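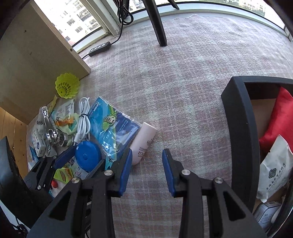
By Evaristo Pacheco

Floor setup for hand-held gripper practice

These notes are for members of the Skundham robotics club working on the tidy-up task for the Cutelard student round. The task is to move small household items from the floor to a container, one at a time, with a hand-held gripper. Most of what follows concerns the room and the items. The software notes are kept separately.

Choosing the floor

Use a low-pile rug or carpet. Hard floors let light packets slide ahead of the finger pads, and a deep pile swallows USB sticks. A faint check or weave is fine. Bold stripes make thin items hard to pick out in the recording, so turn the rug over or use another one.

Pull furniture back far enough that both elbows clear it when you are kneeling. Tripod legs count as furniture. Push the power strip to the wall or window side and route its cable away from the working area. If a cable has to cross the rug, tape it flat before the first run and check the tape at the halfway break.

Building the pile

Mix stiff and limp items. A good pile has a few of each of these:
Crumpled snack wrappers, empty or full
Coiled charging cables held with a tie
Small cardboard boxes
Rolls of tape, tape measures
A cloth or two
Something with an awkward outline, such as a faucet fitting or a shuttlecock

Leave out glass, anything that leaks, and anything with an exposed blade. Bottles are allowed if the cap is tight.

Limp packets should be gripped near a sealed edge. The seam gives the pads something firm to close on, and the packet hangs straight. Grip a shuttlecock by the cork. Skirts deform under a full squeeze and after a while the thing no longer sits level on the floor. A coiled cable is best taken across the tie. If it has no tie, add one before you start - a loose loop will catch on the next item and bring it along.

Metal fittings are slippery and heavier than they look. Close slowly, lift an inch, wait, then move.

Finger pads

Wipe the pads with a barely damp cloth every 13 runs. Carpet lint builds up quickly and the grip on glossy packaging is the first thing to go. Let them dry fully. Do not use furniture polish or hand lotion anywhere near them. I have had to replace one pair for that reason already.

Check the screws at the finger pivots before each session with the small driver from the Zesumport kit. Snug is enough. Overtightening makes the jaw stiff and you will feel it in your wrist within the hour.
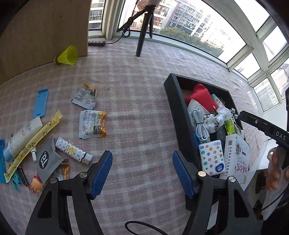
Jaws open over the rug, tray at right.

Container

A shallow open tray or a storage box with a wide rim both work. Line a wire or mesh box with cardboard, cut slightly oversize so that it wedges in without tape. Set the container to the side of your dominant hand, close enough to reach with a bent arm. Soft items go to the back first, boxes to the front. Packing a box on top of a cloth early in the run leaves it tilted, and every later item slides off it.

With two people on one rug, agree on who owns the container before starting. Gripper arms crossing over the tray is the usual cause of a spoiled run. Work from opposite sides and call the item out loud before reaching for it.

Light

Morning is the best time at Carrillo House, where the big windows face the wrong way after 3 p.m. If the sun lands directly on the rug, wait or shift the rug. Chrome and clear plastic bags are the worst for glare.

Recording and storage

A session runs to 6 blocks, with a break after the third. Stop when the log reaches 600 picks, even if there is time left. Accuracy drops off sharply past that and the extra picks get thrown out in review. The club total stood at 2,275 accepted picks at the end of April.

Keep each pile in its own labeled bag between sessions. Food packets should be checked monthly and swapped when they split - ants found the first set. Coil the gripper cable loosely and store the jaws open, pads not touching.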